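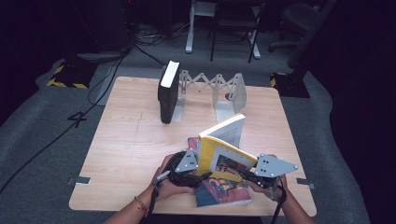 Traltex Working Papers in Small Library Practice
Kwok, Virkton Reading Room
September 2026

3.2 Expandable supports on open tables

Figure 1. Gray expandable bookend in use on a wooden table, with a black book standing at its left end plate. A yellow and white paperback is being held upright in front of it, over a second book lying flat.

Most of the work on book supports deals with fixed shelving, where the uprights of the case do much of the holding. Open tables are a different matter. A row of books on a table has no wall at either end, and the support has to resist the lean of the row by its own weight, by friction, or by being loaded with the books themselves. The Virkton reading room keeps its returns and short-loan items on tables of this kind, and the staff asked for a support that could be set up at opening time and folded away at night.

The type chosen was a lattice bookend (Figure 1). Plastic links cross in a zigzag between two end plates, and the whole support can be drawn out sideways or pushed together. In the figure it is stretched well out, so the links form a row of diamond-shaped gaps. The two plates are not the same height. The left one is small and rests against the foot of the black book, while the right one is taller and curved.

We looked at 11 rows of books over the trial period, which began in April. Each row was built up one volume at a time, starting from a single upright hardcover. The starting volume matters more than we had expected. A stiff book with square edges will stand alone while the next one is brought to it. A paperback usually will not, and if it goes in first the row tends to fan out before there is enough in it to hold together. For this reason the room's written procedure now calls for a hardcover at the start of every row.

Paperbacks gave the most trouble in general. When they were lowered at a slant, the bottom edge caught on the table and the cover bent back. The staff got better results by bringing the book upright first and then sliding it in. Books waiting to be placed were left flat on the same table, within reach, and this took up more of the surface than the row itself in the early stages.

The reading room's stock stands at 2764 items, and only a small part of it passes over the tables in any week. Mixed sizes are normal. Tall picture books next to small paperbacks left gaps at the top of the row, though this did not affect how well it stood. Of the rows in the trial, 2 fell during the day, both after a reader took several books out of the middle and the lattice was not closed up again.

The Vakedier branch, which uses metal tables, was left out of this part of the study. Its results are given in Section 3.4 along with the figures for nonslip mats.

Contact the Traltex series desk | © Traltex Working Papers | Back to top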